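Notebook 9, April
Limescale trials, Gunbridge tap water

Started 8.40. Kettle element from the previous run still in citric acid, left it there. Gilles Baudry has taken the good balance for his own work until the afternoon, so the morning weighings are on the old one, which drifts if the door is opened. Zeroed before each reading and noted the drift in the margin of the sheet.

Purpose of this set: find out how much scale comes down on plain steel coupons when Gunbridge water is held at a simmer, and whether the Fernico cartridge makes a difference worth paying for. The supplier's leaflet talks about taste and gives no figure for hardness after filtration. I would like one before we order more.

Water

Drawn from the cold tap in the back sink after running it for two minutes. Total hardness by titration came out at 134 mg/l as calcium carbonate, lower than I expected from the state of the kettle. Repeated with fresh indicator and got the same. The end point is slow with this bottle of buffer – the colour goes violet and hangs there before turning blue. Add the last drops one at a time and swirl between them.

Filtered water, same tap, cartridge new and flushed as the leaflet says: end point came so early that the reading is not worth much with the burette we have. Need a weaker titrant for the filtered samples. Have made up a diluted batch and labelled it. Do not use it for the raw water or you will be there all day.

pH not taken. The probe was stored dry again. It is now in storage solution and should be left alone until tomorrow.

Coupons

Cut from the Srivastava sheet, deburred, washed in detergent, rinsed in deionised water, rinsed in acetone, dried in the oven and cooled in the desiccator. 12 in all, stamped on one corner. Number 7 has a scratch across the face from the shears. I have kept it in the raw water group and will look at whether scale starts along the scratch.

Handle with the plastic tweezers only. The steel ones leave marks that look like early deposit under the magnifier and I wasted part of the last run on this.

Procedure as run

1. Weigh each coupon three times and record the mean. If the three disagree in the last place but one, put it back in the desiccator and start again.

2. Fill the vessel with 2,000 ml of sample. Mark the level on the outside with the wax pencil.

3. Hang the coupons from the glass rod, clear of the base and of each other. Coupons touching the base scale faster and the result means nothing.

4. Bring up to a simmer with the lid on. A glass lid is best, as the level can be checked without lifting it. Saucepans will do for the rough runs if the beakers are all in use, but stand them on a mat when they come off the heat. 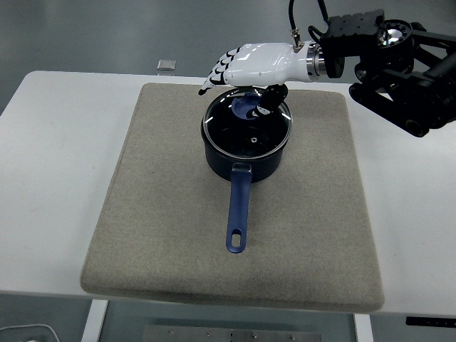
5. Hold at temperature for four hours. Top up with deionised water to the wax line each half hour. Topping up with tap water adds hardness and the sum no longer works.

6. Lift out the rod, dip the coupons once in deionised water, do not wipe, dry and weigh as before.

Results so far

Raw water group done, filtered group half done. Raw coupons all gained weight. The deposit is pale grey, even over the lower two thirds and thin near the hole where the thread goes through. Number 7 gained no more than its neighbours and there is no line of crystals along the scratch that I can see at this magnification.

The deposit comes off in vinegar with fizzing, so carbonate, as expected. There is a faint brown film underneath on two of the coupons that does not shift. Could be iron from the pipe or a trace of rust where the acetone rinse was poor. Will put one aside for Gilles to look at, labelled, in the small drawer.

Blank run in deionised water: no change outside the scatter of the balance. Good.

Problems

The hotplate cycles too widely. On the low setting it drops off the simmer altogether, then comes back hard. The Cakel controller might be steadier but its thermocouple lead is broken near the plug. Have re-ended it and it reads sensibly in ice water. Not yet tried hot.

Evaporation was uneven between vessels even with lids on. The one nearest the window needed more topping up every time. Swapped positions halfway through, which I should have written into the method at the start.

To do

Finish filtered group. Weaker titrant for the cartridge water, in duplicate. pH once the probe has recovered. Reweigh all the raw coupons on the good balance when it comes back and see how far the morning figures are out.

Stopped 17.15. Oven left on at 105, desiccator lid greased, tap off.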